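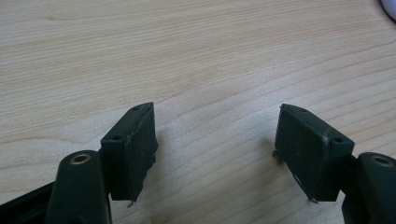

Sutter Wetlands Trust Opens 162-Acre Marsh Tract to the Public

New trail gives visitors a close look at muskrats, rails and nesting turtles

DURNERO - The Sutter Wetlands Trust will open the Simar Marsh tract to visitors in August, adding 162 acres of cattail marsh, wet meadow and willow thicket to the land people can walk in the Durnero area. Admission is free. The gate on Brimska Road will be open from sunrise to sunset.

The Trust bought the tract two years ago from a family that had cut hay on the drier end and left the rest alone. Muskrats are the animals visitors are most likely to see. Their lodges, built of cattail stems and mud, stand in the open water on the north side, and early morning is the best time to watch the animals swim between the lodges and the bank. Mink also live along the creek but are seen much less often.

Surveys carried out over the past two seasons recorded 1446 individual birds on the tract during spring migration. Virginia rails and soras nest in the thick growth near the creek. Both birds are hard to see, though their calls carry well at dusk. Marsh wrens, swamp sparrows and red-winged blackbirds are common from the trail.

Painted turtles and snapping turtles lay their eggs in the sandy strip beside the old hay road. That strip is closed to foot traffic from May through September. Low fencing marks the edge, and the Trust asks visitors to stay behind it even when no turtles are in sight. Hatchlings may cross the trail in late summer - please let them cross without picking them up.

The trail is a loop with 3 stopping points, each with a bench. The first section, from the parking lot to the north overlook, is packed gravel and level enough for wheelchairs and strollers. The remainder is mowed grass and can be muddy after rain. Waterproof boots are a good idea until midsummer.

Dogs are not allowed on the tract, on or off leash. Bicycles may be left at the rack by the gate. Fishing, trapping and plant collecting are not permitted. The lot holds 20 cars, and parking on the shoulder of Brimska Road is prohibited by the county.

Work on the tract will continue after the opening. The Trust plans to remove purple loosestrife from the wet meadow and put up around 100 yards of boardwalk across the lowest part of the loop. Sections of trail may close for short periods while that work is done, and notices will be posted at the gate.

Guided dusk walks will begin at 7:30 p.m. on selected evenings in August. Space is limited and sign-up is required at the Sutter Wetlands Trust office in Durnero. Trail maps are available at the same office and in the box at the gate.

About the Sutter Wetlands Trust
The Sutter Wetlands Trust is a nonprofit land trust that buys and cares for marshes, ponds and stream banks in the Durnero area. It is supported by member dues and private gifts.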